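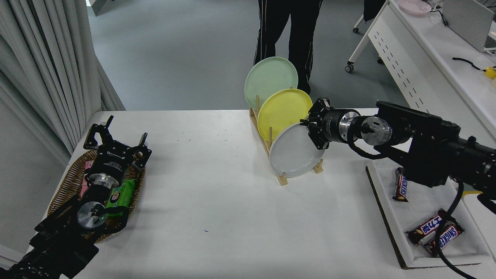 Kitchen table with dish rack, snack basket and tray (item 3).

Plodcombe Shared Kitchen
Minutes of the Members' Meeting
June 6, 2020

The meeting opened once a quorum was confirmed. The agenda was accepted with one change: item 5, storage shelves, was moved up ahead of the budget.

1. Minutes of the last meeting
The minutes of the January meeting were approved as circulated. One spelling correction was made to the name of the supplier, which should read Granström.

2. Storage shelves
The quote from Granström for wall shelves came to $1,776, delivery included. Members asked if the price covered brackets for the brick wall on the alley side. The chair did not know and will ask. Decision put off to the next meeting.

3. Dishes, rack and table
The wooden dish rack stays on the white table. A suggestion to move it next to the sink was voted down, as the counter there is needed for draining pots.
Plates go in the rack upright, one to a slot. The mint green, yellow and gray plates are for general use and may be taken by any member. Personal dishes left in the rack overnight will be put in the box under the counter.
It was asked whether the rack should be oiled. Agreed to oil it twice a year, with food-safe oil only. The Grerell oil already in the cupboard is fine.
The table is to be wiped down at the end of each shift, including under the rack, where crumbs collect.

4. Snacks
The round wicker basket remains the place for wrapped snacks. Open packages are not to go back in it. Candy bars may be set out on the white tray. The Snickers bars are for everyone, and members with nut allergies asked that they be kept on the tray and out of the basket. Agreed.
A motion to charge for snacks failed. The jar for contributions will stay by the door.

5. Budget
The balance stands at $3,688. Of this, $1,000 is set aside for repairs and is not to be used for shelves or supplies. The Jastivico invoice for the water heater service has been paid in full. No other bills are outstanding.
One member asked for the figures to be sent out before the meeting in the future. Agreed.

6. Cleaning schedule
The present schedule carries on. Members who swap shifts should write the change on the sheet themselves. The floor mop needs a new head.

7. Other business
The back door sticks in damp weather. The landlord has been told.
Two dish towels were left behind after the last potluck and are hanging by the pantry.

Action items
Chair: ask Granström about wall brackets.
Secretary: send out budget figures with the next agenda.
Supplies: buy mop head, oil the rack.

The next meeting will be announced by email. Meeting adjourned.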